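Trays, bowls and the big sort out

2023-03-19

Quick one because I've got a load of washing going and a quiche in the oven and one of them is going to need me in a minute.

So. The sort out. I said back in August I'd do the small stuff "over winter" and obviously winter came and went and so did spring, and the small stuff was still sitting in ice cream tubs in the hall cupboard. You know the kind of thing. Pegs. Pen lids. Batteries that might be flat. The rubber foot off something. A key to a padlock we haven't owned since the Perkungate flat. Every time I went in there for the vacuum a tub fell on me.

Finally cracked it. Pulled the whole lot out and started putting like with like, and what I learned (again, I learn this every time and forget) is that you need way more empty dishes than you think. Not boxes with lids. Open things. Low things. If it has a lid I'll put the lid on and it becomes a tub again and goes back in the cupboard.

What I ended up with:

Trays. Shallow ones, rounded corners, bit of a lip so stuff doesn't roll off. I got a stack of plastic ones from Netow, the discount place near the roundabout, 3 dollars each. Flat bottom is the main thing. Anything with ridges and the little bits sit in the ridges and you're there with a fingernail.

Bowls. For things you want to grab a handful of. Pegs, corks, Lego. Do not put screws in a bowl, they all go to the middle and stab you.

Something dark underneath. This was the real discovery. I usually do this on the kitchen table which is pale pine, and pale bits on a pale table just vanish. Put a dark cloth down and you can see everthing. Every crumb too, mind you, but that's a separate problem and one for the dustpan.

Pale dish, dark top, a bit of orange in the tray: 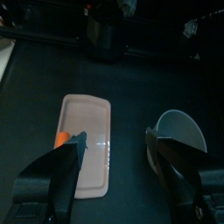
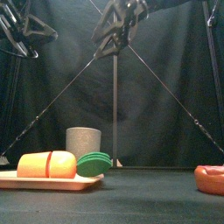

Colour matters more than I thought it would. Bright bits are easy, you'll find an orange thing anywhere. It's the clear and the white and the beige that get you. Curtain hooks. Those tiny clear bumper dots off cupboard doors. Shelf pegs! I had shelf pegs from a Fairclough bookcase that went to the tip 5 years ago, and I'd been moving them from house to house like heirlooms. Gone now. (Watch me need one tomorrow.)

Right, the washing's beeped, back in a sec.

OK. Method, such as it is.

Tip out one tub at a time. ONE. I did two at once the first morning and had to go and lie down. Big bits first, hands only, quick as you can, no thinking. Then the middling bits. By the time you're down to the dust and the paper clips you're allowed to give up and chuck the rest, provided you've had a look for earrings. I found an earring. Not the pair, just the one, and of course the other one got thrown out in a previous sort out when I was being ruthless.

Only have a few dishes going. I started with 19 categories, which is mad, I had a dish just for "string (short)". Got it down to 7 and it all went a lot faster. For the record they are: hang things up, stick things down, power, writing, sewing, toys, and don't know. Don't know is allowed to be one dish and no bigger. When it's full something has to leave.

Leave gaps between the dishes too. I had mine jammed edge to edge to start with to save room and kept dropping things in the wrong one, or down the crack between, and then you lift the tray and there's a colony of thumbtacks under there. Spread them out. If you run out of table do fewer dishes.

Also, and this is probably just me, put the dish you use most on the side of your good hand. I'm a leftie and had the batteries way over on the right for a whole morning, reaching across like a goose.

Lighting. Overhead light bounces off shiny plastic something shocking. You get those bright streaks down the inside and it's hard to tell if there's a bit of wire in there or just glare. A lamp off to the side helps. Or a matte dish, if you're buying. I'd already bought.

Where does it all go after? Good question, still working on it. Trays fit in the second kitchen drawer if I take the rolling pin out, so the rolling pin now lives on top of the fridge. The bowls are mostly cereal bowls so they need to be washed and go back to being cereal bowls, which means pegs are in a bag on the doorknob for now. I looked at the Jidano drawer inserts, the ones that click together, and they're lovely but it's a lot of money to house pen lids. Maybe if they come up second hand. If anyone has a set and hates it let me know, I'll drive over for it.

Still to do: the tin of buttons (dreading it), the cord drawer, and whatever is in the bottom of the camping crate. Pretty sure there's a gas canister in there and half a bag of rice. Not doing the shed. Don't ask me about the shed.

Oh and someone asked in the comments last time about the dark cloth, if it has to be special. No. Mine's an old curtain lining. Anything matte will do, not satin, stuff slides on satin. Give it a shake outside after, away from the dog, who ate a washer last time and was compleatly fine but still.

Quiche is done, smells a bit done on one side. Buttons next week, if I can face it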